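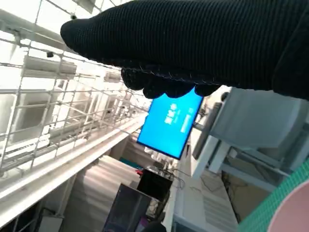

Figure 2. A black knit glove above a monitor with a bright blue screen.

4.2 Turnout and the problem of the second protest

The first protest in a series is easy to explain. Something has happened, people are angry, and the square is within walking distance of the tram. The second one is harder. By then the minister has said he is looking into it, the opposition has said he should look faster, and the people who came the first time have to decide whether standing in the same place again will add anything.

We followed the Climach campaign, which called for the resignation of the regional water commissioner, through six gatherings in the town of Skenduswood. The campaign began after the contract for repairing the Turkiden reservoir went to a firm whose only listed office was a post box. The commissioner described this as a filing matter. It stayed a filing matter for most of the spring.

Our interviews, 35 in all, were done with people who had attended at least one gathering. We asked what had brought them out and, where it applied, what had kept them home afterward. The answers to the first question were fluent and mostly about corruption. The answers to the second were about parking, grandchildren, and the sound system. Several people who had told us that democracy was at stake went on to tell us that the speeches ran long.

We don't take this as hypocrisy. Głowacki (this volume) argues that scholars of protest have spent so much effort on grievance that they treat comfort as an embarrassment, something to be tucked into a footnote. Our material supports him. The best attended gathering after the first was held in the evening, in shade, and ended on time. The worst attended had the strongest list of speakers -- all of whom spoke.

Organizers knew this perfectly well. Their planning notes for June return again and again to the question of benches. On June 14, 2021, the group spent more than two hours deciding whether to move to the smaller square behind the library, where a modest crowd would look large. Those in favor called it realistic. Those against called it giving up, and one of them proposed that the crowd simply be asked to stand farther apart. The motion to move passed, was reopened, and passed again.

The local paper, whose reporter on the story was named Nowakowski, printed a crowd estimate after each gathering. The police printed another. The two differed so reliably that respondents had learned to take one from each and settle somewhere in the middle, a method we can't improve on and have adopted for the discussion in Section 6.

Mohammadi has suggested to us that the commissioner's office was also waiting for the weather. We found no document saying so. We did find that its three public statements on the contract all came out on the hottest afternoons of the campaign, and that the last promised a full reply after the holidays.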